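Rocío Leiva
1/ Most paper filing problems at home are retention problems. People keep everything, so nothing can be found. Thread on how I set retention periods for household paper.

2/ Start with the date you no longer need the document, then work backward. A utility bill has done its job once the next bill shows the payment. A tax return has a much longer tail. Write the discard year on the top corner in pencil.

3/ I run 5 categories: tax, property, medical, vehicle, everything else. More than that and the sorting rule gets slower than the search it was meant to replace. I tested 9 when I lived in Dultside and dropped it by May.

4/ Scan before you discard, but scan at a sensible setting. 199 pages of grayscale text takes up very little disk space. Color is only worth it for stamps and handwritten notes in colored ink.

5/ Incoming paper needs a holding stage, separate from the archive. Divided trays work well for this. Label each compartment on the outside wall and keep the label text short.
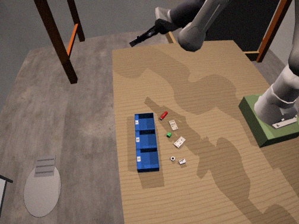
6/ Naming. Year first, then category, then issuer: 2-digit months, no spaces. Files then sort by date in any file browser with no extra software.

7/ Shredding. Cross-cut for anything with an account number. Plain recycling for the rest. Staples come out first unless your shredder manual says otherwise.

8/ Property records are the exception to all of the above. Keep purchase papers and receipts for improvements for as long as you own the place, plus the tax period after the sale. My Wernitby folder is older than my car.

9/ Review once a year, at the same time as the tax return. Pull everything with last year's date in the corner - no rereading, no second thoughts. Mine takes 2 hours, most of it the medical folder.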